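Home Articles Issues Authors Search

Reading time: 3 min

3. Materials: the table surface and its finish
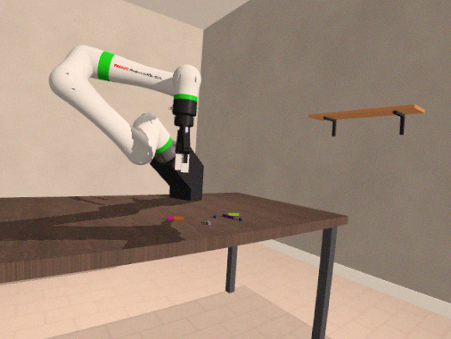

Figure 2. Rendered view of a long dark brown wooden table in a plain room.

3.1 Selection of tables

Tables were drawn from three public reading rooms, referred to in this paper as Eludier, Dulumow and Buvska. All three rooms bought long wooden tables in the same decade, and all three still use them daily. We restricted the study to dark brown finishes. Pale tables show scratches less clearly under side light, and the few that were available had been sanded and recoated at least once, so their age of finish could not be established from the purchase records.

A table was left out if its top had been covered with glass or cloth for more than one season. Two tables at Dulumow were removed from the sample for this reason. One at Buvska had a replaced end section and was kept, but readings from that section were dropped.

3.2 Recording of marks

Each tabletop was divided into equal cells with a string grid. Within a cell, we recorded every mark longer than a fingernail's width, its direction, and whether it broke through the finish. Rings left by cups were recorded separately. In total 2,583 marks were entered, of which 2,030 were on the outer third of the top, where readers sit and set down bags.

The recording was done in March, before opening, when the low light from the windows made shallow marks easier to find. A hand lamp was used on overcast mornings. We compared lamp and window readings on one table at Eludier and found the lamp picked up slightly more marks near the center – mostly fine ones that did not break the finish. No correction was applied.

3.3 Gloss and wear

Gloss was read with a Yokoyama handheld meter at the middle of each cell. The surface was wiped with a dry cloth first and left for a few minutes. Where a cell had a deep scratch through its middle, the meter was moved to the nearest clear spot and the shift was noted.

Wear was scored by hand on a five-step scale. Two readers scored each table independently and then met to settle cells where they differed by more than one step. Most of these were along the long edges, where sleeves polish the finish and make it look newer than it is. For such cells the gloss value alone is misleading, and the analysis in Section 4 uses the wear score instead.

Cleaning records were complete only for Eludier. The other rooms gave us the name of the product in use and a general account of how often it was applied – weekly at Dulumow, less regularly at Buvska.

Contact the editorial office | Copyright and permissions | Back to top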